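Hello, and welcome to the Pradonmont Snack Label Transcriptions! If you came looking for the older spreadsheet, it's still in the `old/` folder, but please use this one, because the spelling in that one was a bit of an adventure.

## What's in it

There are 1434 typed-up labels, one row each, in `labels.csv`. Most are from crackers, nuts, dried fruit and cookies, and 196 are from candy (I have a sweet tooth, and so does Clémence Rey, who typed nearly all of the candy rows herself). Everything was copied from the package by hand, including the odd capital letters and the missing commas.

| Column | What it holds |
|---|---|
| `label_id` | A plain number, never reused |
| `ingredients` | The full list, in the order printed |
| `serving` | Serving size, as written |
| `salt_g` | Salt per 100 g, blank if not given |
| `language` | Language of the text we typed |
| `notes` | Anything that made us scratch our heads |

When a package had the same list in several languages, we took the English one if there was one and the French one if there wasn't. That leaves 828 rows in English. Ionuț Hodoroagă has been going back through the rest with his dictionary out on Saturday mornings, bless him, and his fixes land in `language_fixes.csv` until I get around to merging them.

## Things to watch out for

- Blank means the package didn't say. Zero means it said zero. I mixed these up in the first batch and spent most of February putting it right.
- "Spices" and "spice extract" are kept apart, even though it's tempting to lump them together.
- Five rows have a question mark in `serving`, where a fold or a smudge got in the way and we didn't want to guess.

## Adding a label

We'd love more, especially from small bakeries! Please go in this order:

1. Check `label_id` for the last number used and take the next one.
2. Type the ingredients before anything else, and read them back out loud if you can stand it.
3. Turn to the back of the packet for the small print and the table of figures, and copy the numbers exactly, decimal commas and all.

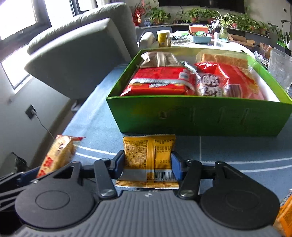
4. Save the file as UTF-8 and send it over with your name, so we can thank you properly.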